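Jondstead chores study, progress to December

Work this period stayed on desk tidying at the Birport site. The two-arm station ran 1000 attempts across 9 tasks. Markers remain the slowest item, and passing one between arms still needs more tuning.

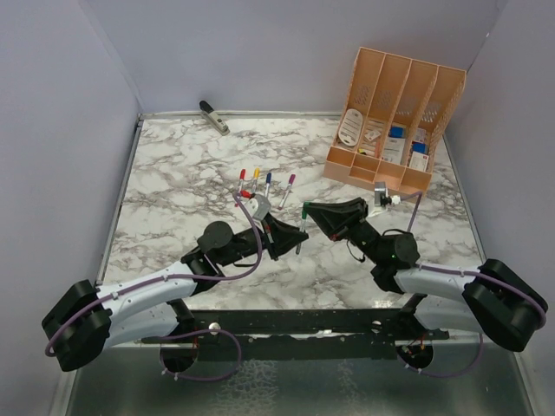 Yusri Nasution thinks we should leave handovers for later and get towel folding going first, as shops ask for it more. We would like to keep both. Deligiannis has quoted for 4 spare gripper fingers, due Tuesday.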